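Neighbouring states ask for shared monitoring of Rindodton brine outfall

Three governments bordering the Flekach Gulf have asked for a joint monitoring programme before the Rindodton desalination plant begins discharging brine through its new seabed outfall. The request was submitted in October, after talks on data exchange ended without an agreed text.

The plant draws seawater through a screened intake on the northern side of the gulf and returns a concentrate with close to twice the salt content of the water taken in. Under the current permit the concentrate must be diluted at the diffuser so that salinity at the edge of the mixing zone, 300 metres from the outfall, stays within 2 grams per litre of the background level. The operator, Zalewska Water, measures this at fixed stations and reports to its own national regulator every quarter.

The neighbouring states do not dispute the limit itself. Their objection concerns where the readings are taken and who may see them. All the fixed stations lie on the Rindodton side of the maritime boundary, while the winter current in the gulf runs south-west, towards shared fishing grounds. A plume of dense water that stays close to the seabed could cross the boundary below the depth at which most of the present sensors are set.
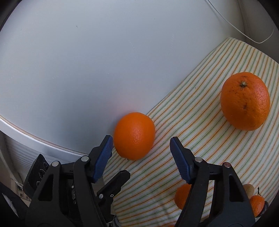 Photo: Fluroletti picture library

The written request asks for a second line of sensors along the boundary, placed no more than a metre above the seabed, with readings released to all parties within a day. It also asks for sampling of residual antiscalant and chlorine, which the permit covers only at the point of discharge. The cost would be divided according to coastline length – a formula already used in the gulf for oil spill equipment.

Zalewska Water said its modelling shows the plume returning to background salinity roughly 200 metres inside the mixing zone limit under normal flow. It has offered to publish a summary of the model, but has so far withheld the input data, citing commercial terms agreed with the contractor that designed the diffuser. The company added that seabed sensors in the proposed positions would be exposed to trawling damage and would need frequent replacement.

Fishing associations on the southern shore have called for the discharge to be postponed until a full winter of baseline readings is available. Existing baseline figures come from a survey carried out in summer, when the water column is layered and currents are weaker. Seagrass beds near the boundary were outside the survey area.

The regulator has not set a date for a decision. Under the gulf convention, a state planning an activity with possible effects across a boundary must notify its neighbours and consider their comments, but the text gives them no power to stop the work. A dispute may be passed to a technical panel if two or more parties ask for it – a step that has not been taken since the convention came into force.

Commissioning tests with fresh water are continuing at the plant.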